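November 25, 2018
By Treasa Egan

Sevberg is opening its play kitchen to families this winter, and we could not be happier with how it came out! The room has a real speckled gray counter, a pale curtain behind it and plates light enough in color to make any pretend dinner look good. 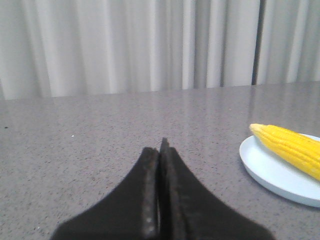
A plate on the speckled counter at Sevberg.

Work began in August with help from our friends at Grument. There are 12 play sets to share, and 200 families have already signed up.

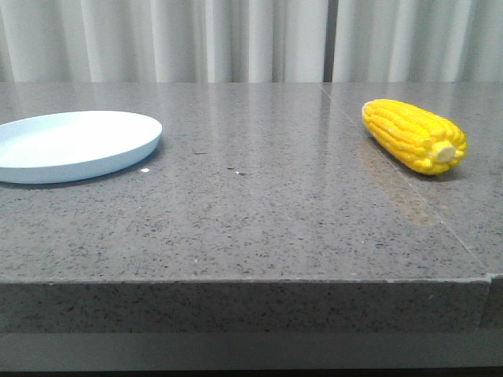
Do children need to bring their own toys?
Everything is supplied, from the plates to the corn.

Visits are free, and siblings are very welcome (grandparents too!).

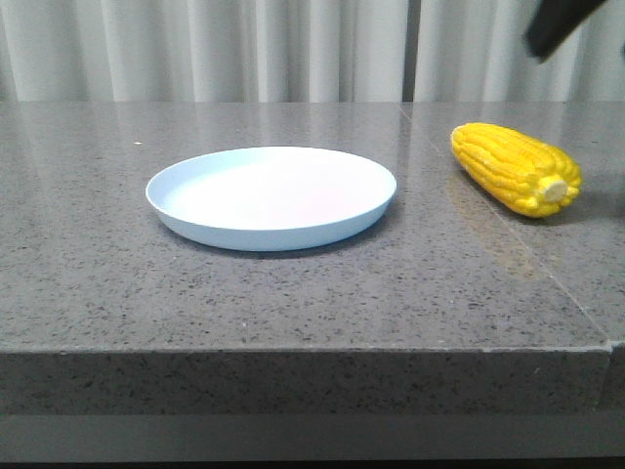
A second kitchen will follow at Skerkent in the new year, with the same counter and more room to sit.

This site uses cookies. Accept / Settings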